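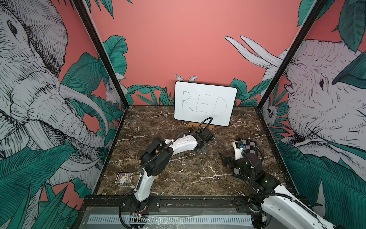
## 4. Fitting the wall panels and setting out the table

This section covers the three printed wall panels, the tabletop and the message board. The frame must be standing and level before you start (see section 2). Allow a clear floor area on all open sides.

### 4.1 Checking the panels

The Stoslow mural set is supplied as two side panels and one back panel. The side panels each carry a large elephant. They are not interchangeable: on both, the tusks must point towards the back of the enclosure once fitted.

1. Lay the panels face up on a clean sheet.
2. Check the printed surface for creases. A creased panel should be left flat overnight before fitting.
3. Wipe the frame posts with a dry cloth.

**Note:** The order code for a full replacement set is 1168. Single panels are matched by print batch, so quote the batch mark from the reverse when ordering.

### 4.2 Fitting

1. Fit the back panel first. The leaves run along the lower part, with the plain pink area above.
2. Press the panel against the rear posts, working from the centre outwards.
3. Fit the left panel, starting at the rear corner post and moving forwards.
4. Repeat for the right panel.
5. Check that the foliage reaches the tabletop on all three sides. If a gap shows, lower the panel and press again.

**Caution:** Do not trim a panel to fit. Trimmed panels curl at the cut edge – this cannot be corrected later.

### 4.3 Tabletop

The marble top marks easily.

1. Clean with a damp cloth and a little washing-up liquid, then dry at once.
2. Do not use vinegar, lemon or descaler.
3. Lift objects to move them. Do not slide them across the surface.

### 4.4 Message board

The board stands at the back of the table on its small wooden stand.

1. Place the stand first, 4 cm forward of the back panel, so that the board does not rub the print.
2. Set the board in the stand and check that it does not rock.
3. Write in thin blue marker, in capitals. Short words such as RED are easiest to read from the front.
4. Wipe the board after use. Ink left for more than 23 hours may need Brarnine board cleaner.

**Caution:** Take the board off the table before using cleaner. Spray will stain the panels.

### 4.5 Routine care

Dust the panels with a soft, dry brush, from top to bottom. Check the corners every September and press down any edge that has lifted.

Continue to section 5, Lighting.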